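2024-01-19, clinic notebook, back room

Pip (old tabby, kidneys, opinions) is off the Jekero wet food again. She ate it happily until we bought 48 tins.
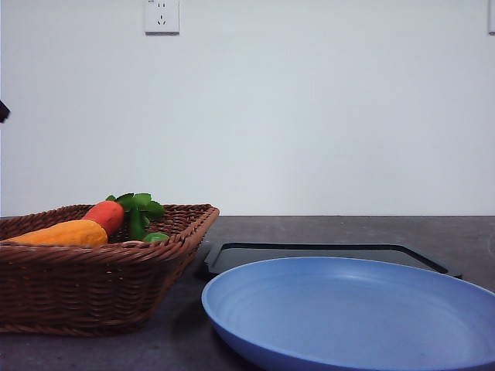
Rafia Satti

Tried the Van Loon pâté at eight. One lick, then she sat on my notes. Left it down, went back at ten, same pâté with a crust on it. Luuk's suggestion was a spoonful of warm water, stirred in. She drank the water out of it and left the rest, so fluids are up, if anyone wants good news.

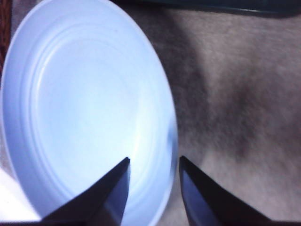

Weight unchanged since Tuesday. Evelien wants 2 small meals before noon and 2 after, with the tablet in the last one. Pip has been finding tablets since October and puts them on the floor by my shoe.

To do: ask Riet whether Jekero takes back unopened tins. Don't let the kitten hear about the pâté, he's had 4 breakfasts.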